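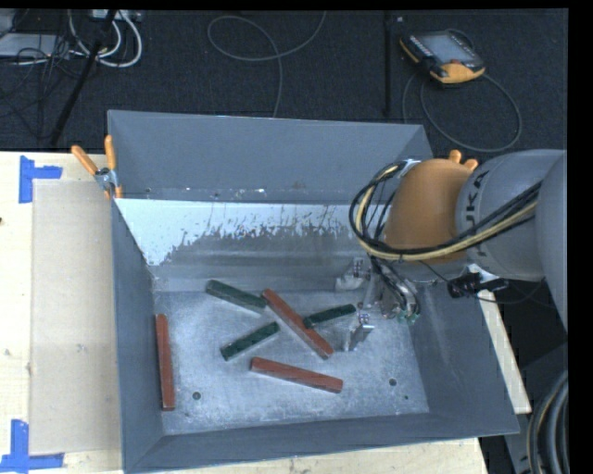

Blocks, bins and the space in between

A block is a solid shape with six flat faces. Most toy and classroom blocks are a kind called a cuboid. Each face of a cuboid is a rectangle, and each corner is square, like the corner of a page. A brick is a cuboid. So is a shoebox.

A cuboid has three measurements: length, width and height. Multiply the three together and the answer is the volume, meaning the amount of space the block takes up. A block 10 centimetres long, 5 centimetres wide and 2 centimetres high has a volume of 100 cubic centimetres. One cubic centimetre is a cube that measures 1 centimetre along every edge.

Why loose blocks make a mess

Tip a set of blocks into a bin and they rarely land in rows. Each block hits the floor of the bin, or a wall, or another block, and slides or turns until something stops it. The thing that stops it is mostly friction. Friction is a force between two surfaces that touch. It acts against sliding.

A rough surface often gives more friction than a smooth one, although this depends on what both surfaces are made of. The floor of an old metal bin is usually covered in fine scratches from everything that has been dropped into it.

When the blocks come to rest they point in different directions. Red and green blocks end up mixed, some by themselves and some close together or touching. Between them are gaps, and many of these gaps are awkward shapes such as thin wedges and triangles. A block is a rectangle when seen from above, so it cannot fit into a triangular gap smaller than itself. The space is there but it is not much use.

Direction and angle

To say how a block is lying, you need something to compare it with. The wall of the bin is a good choice. A block that runs in the same direction as the wall, always staying the same distance from it, is parallel to the wall. The red block on the far left of the bin is almost parallel to the left wall. The red block near the centre is not. It lies diagonally, which means on a slant.

The amount of slant is called an angle and is measured in degrees. A square corner is 90 degrees. If you turn a block through half of a square corner, you have turned it 45 degrees.

A block's position and its angle are two separate facts. You can slide a block across the floor without changing its angle, and you can spin it on the spot without changing its position. Packing blocks neatly usually needs both.

Packing in rows

Now suppose the same blocks are pushed together so that their long sides touch. The gaps close up. The space that was spread out in small pieces is collected in one place, where more blocks can go. No block has become smaller, and the volume of the blocks is the same as before.

Blocks of equal length are the easiest to pack, because the ends of the row line up. Blocks of two different lengths need some planning. In our bin the green blocks look shorter than the red ones. A row that mixes the two would have a stepped edge. A red row and a green row side by side would each have straight ends.

Sorting before packing is therefore often quicker. Sort by length if the aim is to save space. Sort by colour if the aim is to find a block again later. Where colour and length go together, one sort does both jobs.

The shape of the bin

Many bins have walls that flare outward, so the opening is wider than the floor. Flared walls have two uses. Empty bins of this shape can often be stacked one inside another, and there is more room for a hand near the top.

They have one drawback. A block with straight sides cannot lie flat against a sloping wall. When it sits on the floor of the bin, a wedge of empty space is left between the block and the wall, and the wedge gets wider towards the top.

Try it: the Trarkia tray test

You need a baking tray or a shallow box, 16 blocks of the same size, a ruler and some paper. If the blocks come in two lengths, use only one length for the first test.

1. Measure one block and work out its volume. Write it down.

2. Hold the blocks just above the tray and let them go gently. Do not straighten them.

3. Put the ruler across the widest part of the pile and write down the width in centimetres. Turn the ruler and measure the other way.

4. Push the blocks into rows with their long sides touching. Measure again in both directions.

5. Multiply the two measurements from step 3, then the two from step 4. Each answer is the area of a rectangle that would hold all the blocks.

The second area should be smaller. If the first is 22 centimetres by 20 centimetres, for instance, its area is 440 square centimetres. Repeat the drop several times, as the loose pile will come out differently each time – the neat rows will not.

Words used on this page

Angle: the amount of turn between two directions.
Cuboid: a solid shape with six rectangular faces.
Friction: a force that acts against sliding.
Parallel: always the same distance apart.
Volume: the amount of space something takes up.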